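Rulanance Reading Journal, by Draser

If you're anything like us, you finish a lovely long novel, put it back on the shelf, and by March you can't remember the name of the heroine's sister. So we made a journal for that! It has 300 cream pages, room for 90 books, and a ribbon that really does stay put.
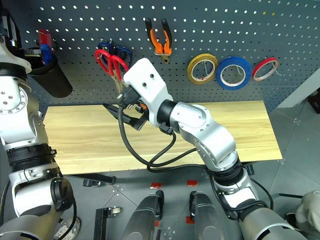
One reader wrote to us that she'd filled hers by spring and had gone back to old library favorites just to have something to put in the second one.

Lies flat when open. Lined pages, with an index at the back for authors.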